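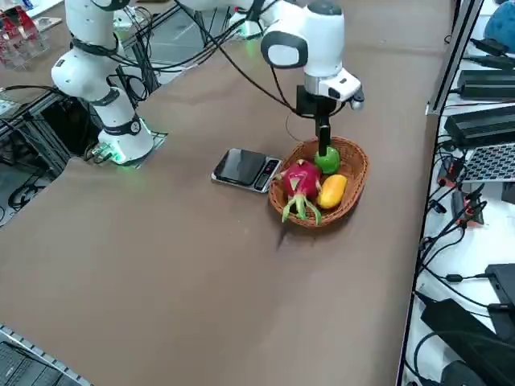 Green apple and a wicker basket.

1/ Notes on produce weights and scale drift, after a month of logging at the Gotwood store. Most shrink that gets blamed on spoilage is a tare problem. We pulled 2,803 loose-produce transactions for May and compared them with the receiving weights.

2/ 406 of them had the wrong tare. The usual case is a bag weighed as product. The error is 5 grams per bag, always in the same direction, so it never averages out.
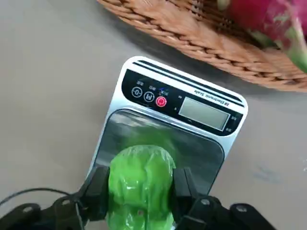 3/ Leafy items are worse. They lose water on the shelf, so the receiving weight and the sale weight differ even with a perfect scale. Log both, with the time of day. Without the time you can't separate water loss from tare error.

4/ Arūnas Dambrauskienė at the Hirkard store asked about zero drift. We check with a reference weight at opening and again at 3 pm. The afternoon reading is the one that moves - the counter near the door gets direct sun.
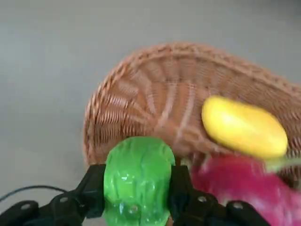
5/ Settings we use now
Auto-zero on. Tare stored per item code, no manual entry. Reference check logged on paper next to the scale.

6/ Dariusz Pietrzak re-ran the numbers for 17 item codes with stored tare. Remaining gap is within the scale's resolution on all but the herbs. Herbs go by the bunch starting Monday.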